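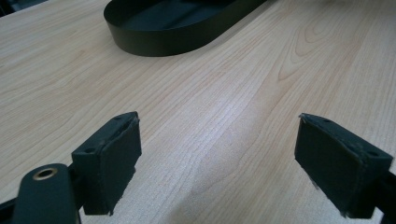 What is the Stockdale Marker Study looking at?

We're trying to find out whether a simple blood test can help tell which thyroid nodules need a biopsy and which can safely be watched. Thyroid nodules are very common, most of them are harmless, and yet a lot of people go through a needle biopsy to be told exactly that. Our lab has been following a small protein, which we call Lollico for short, that seems to show up at different levels in the two groups. We'd love to know if that holds up in a bigger set of patients!

Who is running it?

The study is led by Nnamdi Ogbonna and his team at the Stockdale Thyroid Lab, together with the endocrine clinic at Trondaldale. The clinic sees the patients and draws the blood, and the lab does the measuring. Samples are labeled with a code, so the people at the bench don't know whose tube they have or what the biopsy showed.

Can I join?

You can if you're 18 or older, have at least one nodule that has been seen on ultrasound, and already have a biopsy scheduled at Trondaldale. You can't take part if you've had thyroid surgery or radioactive iodine in the past, or if you're pregnant. Taking thyroid pills is fine. Just bring the bottle or a note of your dose.

What will I have to do?

Very little, which we think is one of the nicest things about this study. There are 2 visits. At the first one you go over the consent form with a nurse, answer questions about your health and family history, and give a blood sample (a couple of small tubes, the same kind used for routine lab work). The second is a follow-up after your biopsy, with one more blood draw. You don't need to fast for either – have your breakfast, drink some water, and wear sleeves that roll up easily.

Will I get my Lollico result?

Not during the study. We don't yet know what a high or low number means for one person, and we don't want anybody making a decision based on it. Your biopsy result comes from your own doctor in the usual way, and being in the study won't slow it down. Once the full analysis is finished, we'll mail every participant a plain-language summary of what we learned.

What have you found so far?

Our pilot included 73 people, and we had complete samples from 72 of them. Of those, 39 had nodules that turned out to be benign, and their Lollico levels were lower on average than in everyone else. That made for a very happy afternoon in the lab! But there was plenty of overlap between the groups, and a pilot this size can't tell us how well a test would work in daily practice. That's the question the current study is built to answer.

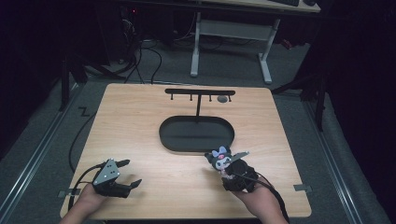 Samples and privacy

Where does my blood go?

It's spun down at the clinic, frozen, and taken to Stockdale, where it's kept in a locked freezer. Your name stays at the clinic. The list that links names to codes is stored on the clinic's own system, Esalness, and the lab has no login for it.

Can my sample be used for other research?

Only if you check that box on the consent form. Leaving it blank makes no difference to your place in this study.

What if I change my mind?

Call or write to the study nurse at any time. You don't have to say why. We'll destroy any blood we still have, but results already included in an analysis can't be pulled back out.

Costs and practical matters

Does it cost anything?

The blood draws and study visits are free to you. Your biopsy and regular appointments are billed as they would be anyway. We pay for parking – ask for a voucher at the front desk before you leave.

When does enrollment close?

We're taking new participants through April, or until all the places are filled. If your biopsy date gets moved, let us know and we'll shift your study visit along with it.

Page last updated Sep 16, 2026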